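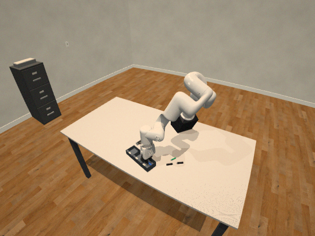
Robot arm over a compartmented tray, computer rendering.

Eoin Carroll has spent eleven years dealing with water hardness, first at the Drurness treatment works and now as a consultant to small suppliers. He spoke to Berkay Uysal about limescale, softeners and the figures householders tend to misread.

The supply at Umisham, where he does most of his work, is drawn from chalk. "It comes out at 300 milligrams per litre as calcium carbonate," Carroll says. "The usual scale calls anything over 180 very hard. People ring up and ask if it's safe. It's safe. It's hard on kettles."

Heating is what brings the scale down. Calcium bicarbonate stays dissolved in cold water and breaks down as the temperature rises, leaving carbonate on the hottest surface available. In a kettle that is the element or the base plate. In a combination boiler it is the plate heat exchanger — a part few owners have ever seen.
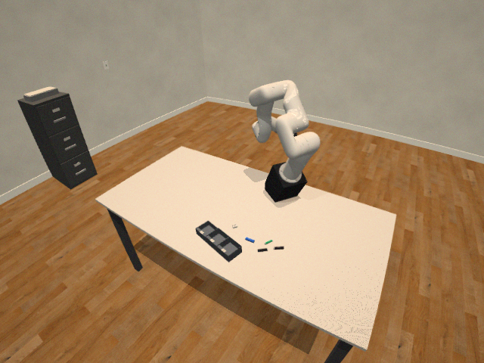

Page last changed: Thursday, January 2, 2020

Asked about softeners, Carroll starts with capacity. A unit is rated by the volume it can treat between regenerations, and that volume depends on the hardness going in. "A small cylinder might do 4000 litres on moderate water. Put it on the Umisham supply and you get 2000. Same resin, same salt. The installer has to set the valve for the water you have, and quite often it's left on the factory setting."

He found one such case in December, at a guest house on the Sheehan estate. The meter showed 871 litres since the last regeneration and the water at the tap was already hard. The resin had been fouled by iron from an old length of main.

"They'd been buying more salt," he says. "Salt won't shift iron. You need a resin cleaner, and after that you need to look at the pipe."
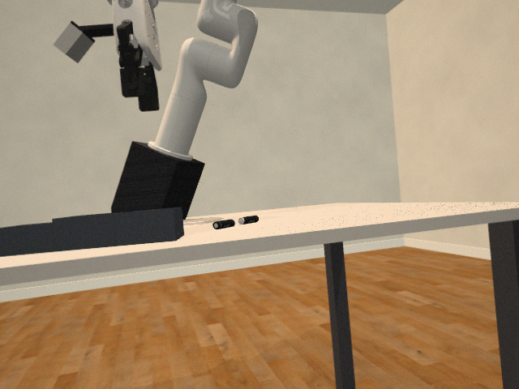
White robotic arm on a black pedestal, rendered view.

On magnetic conditioners he is brief. He tested a Vomance clamp-on unit for a year on one of two matched kettles and weighed the scale from each. The difference was within the error of his balance. He keeps a separate unsoftened tap for drinking, and descales his own kettle with citric acid when the base turns white.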